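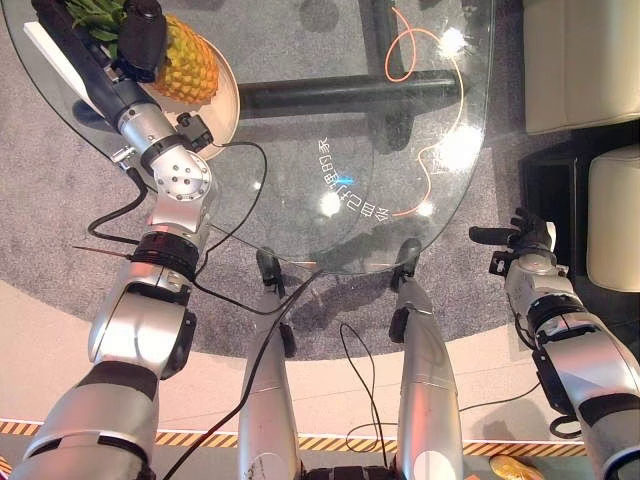 Progress report, June: after-school fruit and snack program

Where we are. Bumance site open all month, Pleleo site opened second week (late, the fridge delivery slipped). 400 snack portions budgeted at each site. Bumance used all 400. Pleleo handed out 199, short month plus half the families hadn't seen the flyer yet.

Pineapple is still the favorite, melon a distant second. Pears came back mostly uneaten so we're dropping them until fall. 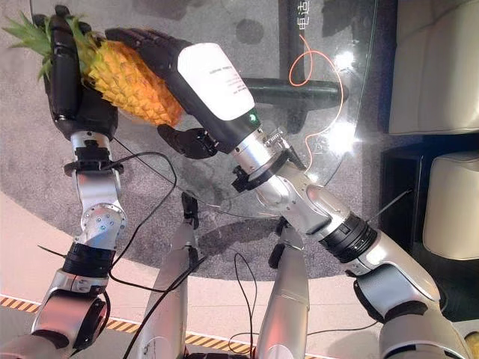

Supplier: moved the bulk order from Predeck to Tạ. Better price on whole fruit, they deliver before 7 a.m. and take back the crates. One short delivery so far, credited on the next invoice. Predeck stays on for milk and crackers.

Sign-ups: 80 kids registered across both sites. Forms are a mess, two versions going around, will fix that before the next intake. Allergy info re-checked by phone for evryone.

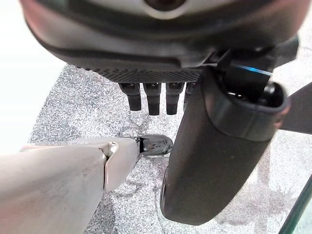 Spending is under on food, over on transport. Van rental went up. Would like to shift the unspent Pleleo food money to cover it, need your OK on that please.

Still to do:
- second cutting board set for Pleleo
- food handler cards, three staff still waiting
- parent survey, draft is done but not tranlsated

Receipts to follow seperately.

Contact the program office | Back to top
Shares: 4 Comments: 0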